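Checkpoint Spacing and Recovery Time in a Small Embedded Table Store
Project report, Database Systems Laboratory, 27 December 2022
Renu Vishwakarma, Jitendra Pandey
Supervisor: Ritu Malhotra
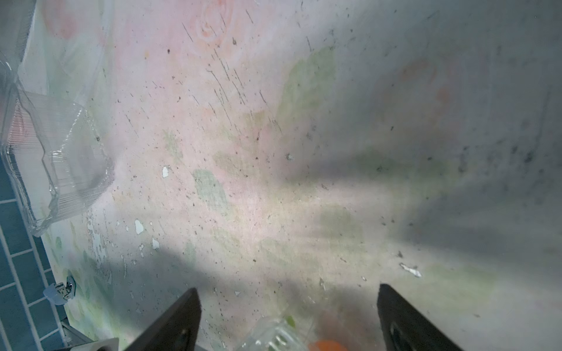 1. Introduction

Nenari is a small transactional table store written for the laboratory course. It keeps rows in fixed-size pages, caches pages in memory, and writes every change to a redo log before the commit call returns. After a crash it reads the log from the last checkpoint and applies any change that had not reached the data file.

The distance between checkpoints is a tuning setting. If checkpoints are far apart, the log grows and recovery takes longer. If they are close together, the store spends more of its time writing pages that will soon be changed again. The default in Nenari was picked by the first group that worked on the code and was never measured. This report describes how the setting was studied, what was changed in the flushing code as a result, and what is still open.

The work covers a single node with local storage. Replication, online backup and schema changes are out of scope.

2. Terms

Dirty page: a page in the cache that has been changed and not yet written to the data file.

Log position: the byte offset of a record in the redo log. Positions only increase.

Oldest dirty position: the lowest log position among the first changes to all pages that are now dirty. A checkpoint can't move past it.

Checkpoint age: the current log position minus the position of the last checkpoint. Recovery has to read this much log.

Foreground flush: a page write carried out by the thread that is serving a user statement, because no clean page was available or the age limit had been reached.

3. Design before the change

The cache is a hash table of page frames with one replacement list. A frame holds the page, a pin count, a dirty flag and the position of the first change since the page was last clean. One mutex protects the hash table and the list together.

The original flusher ran on a timer. At each tick it took the mutex, walked the whole list, wrote every dirty page it found, synced the data file, and then stored the new checkpoint position. User threads that needed the cache waited until the walk was done. With a small cache this was acceptable. With a larger one, response time had a clear sawtooth shape, with each tooth lined up with a timer tick.

Two separate problems were mixed together here. One was the amount of work done in each tick, and the other was the time the mutex was held while doing it. Early in the project we changed the timer and saw the stalls get shorter but more frequent, and for a while we treated this as an improvement. Total time lost was close to the same.

4. Changes made

4.1 Flush list

A second list was added, ordered by the position of the first change. A page joins the tail of this list when it goes from clean to dirty and leaves when it is written. The oldest dirty position is now read from the head of the list without a scan.

The order depends on log positions being assigned and pages being added in the same sequence. In the first version these were two steps with a gap between them, and two threads could add their pages in the wrong order. The checkpoint could then move past a change that had not been written. The fault was found by the crash test in section 6, and it was fixed by holding the log mutex until the page is on the list. Hideaki Hamada, who reviewed the code for the laboratory, suggested a debug check that walks the list and stops the process if the order is broken. The check is left on in test builds.

4.2 Age-based pacing

The timer was replaced by a target. The flusher compares checkpoint age with a soft limit and a hard limit. Below the soft limit it writes only when the free list is short. Between the two limits the number of pages per pass rises in a straight line with age. At the hard limit, user threads must wait for the flusher.

A curve that rises faster near the hard limit was also tried. It gave slightly fewer writes on the update workload and longer stalls on the mixed one. The straight line was kept.

4.3 Writing outside the mutex

The flusher now pins a batch of pages under the mutex, copies them to a private buffer, releases the mutex, and writes the copies. A page that is changed again during the write stays dirty, with its first-change position set to the first change made after the copy. The page latch is held during the copy so that a half-changed page cannot be written.

The copy costs memory bandwidth. We did not find a workload where this cost could be seen above the noise between runs.

4.4 Sync order

The data file is synced before the checkpoint record is written, and the log is synced after. The old code had these steps in the right order but ignored the return value of the first sync. A failed sync now stops the checkpoint and marks the store read-only. We considered retrying and decided against it. On some systems a second sync call may report success after the failed pages have already been dropped from the operating system cache.

5. Test setup

Tests were run on two laboratory machines named Firton and Gurcombe. Firton has a solid-state drive and Gurcombe has a spinning disk. Both use the same operating system image, and no other user jobs were allowed during a run. The data file was created new for each run and filled by the same loader with the same random seed.

Load was produced by Bhatt, the workload driver from the previous year's course, with small changes to its reporting. It opens a fixed number of connections and sends statements from a script. Three scripts were used:

update: single-row updates by primary key, keys chosen with a skewed distribution
mixed: point reads with a smaller share of updates and inserts
scan: range reads with a background thread doing slow updates

Each run had a warm-up period that was left out of the results. The original driver averaged response time over the whole run, which hides stalls. We changed it to record each statement and to report the slowest ones separately.

The runs used for this report are numbered in the shared log directory. Run 454 is the last run with the old flusher, and its settings file is the baseline for all later comparisons.

6. Crash testing

A test script starts the store under load, kills the process at a random moment, restarts it, and compares the rows with a list of committed transactions kept by the client. A transaction counts as committed only if the client received the reply. A transaction sent but not answered may be present or absent, but must be complete in either case.

The final code went through 365 of these cycles without a mismatch. The ordering fault described in 4.1 appeared during an earlier series, in October, and took several nights of cycles to show up for the first time. After it was understood, a delay was added at the critical point in a test build, and the fault could then be produced on demand. The same build with the fix applied did not fail.

Killing the process does not test loss of power. Data that has reached the operating system survives a kill even if it was never synced, so a missing sync call would not be caught by this method. Hemant Khurana helped us write a thin file layer that keeps unsynced writes in memory and discards them at the simulated crash. It was ready late in the project and was used for a short series only.

7. Results

7.1 Response time

On Firton the sawtooth disappeared in the update workload. Typical response time did not change much. The slowest statements improved clearly, and the remaining slow ones were mostly waiting for the log sync.

On Gurcombe the result was less even. Pacing removed the long stalls in the mixed workload. In the update workload the disk could not keep up at any setting, checkpoint age reached the hard limit, and user threads waited as before. Pacing can spread the work out but can't reduce it below what the disk must do.

7.2 Recovery time

Recovery time followed checkpoint age closely, as expected. The time was spent mainly on reading data pages at random. Reading the log itself was a small part of the total. Sorting log records by page before applying them made recovery on Gurcombe noticeably faster and had little effect on Firton. The sort is included in the submitted code and can be switched off.

7.3 Write volume

A higher soft limit lowered the number of page writes in the update workload. Because keys are skewed, a popular page that stays in the cache longer absorbs more changes per write. The gain flattened out once the hot pages were being written only at checkpoint time. In the scan workload the limit made no difference.

7.4 An unexplained run

Run 1951 on Gurcombe shows a long pause near the middle with the flusher idle and checkpoint age well below the soft limit. The pause was not seen again with the same seed and settings. The disk's own error log was clean. The run is kept in the directory and left out of the comparisons.

8. Settings

The submitted defaults place the soft limit at half of the log size and the hard limit at three quarters. For a spinning disk with a heavy update load we suggest a larger log before any change to the two ratios. The batch size can be raised to allow up to 2 batches in flight on solid-state storage. On Gurcombe a second batch gave no benefit.

None of these values should be carried over to a different page size without measuring again.

9. Open items

The single mutex over the hash table and replacement list is now the main point of contention in the mixed workload. Splitting the hash table is simple. Splitting the list is harder, and we did not attempt it.

The scan workload pushes useful pages out of the cache. A midpoint insertion scheme was sketched, but there is no code.

The file layer for simulated power loss should be run for as many cycles as the kill test, on both machines.

Division of work: R. Vishwakarma wrote the flush list, the pacing code and sections 3, 4 and 7. J. Pandey wrote the driver changes, the crash scripts, the recovery sort and the remaining sections.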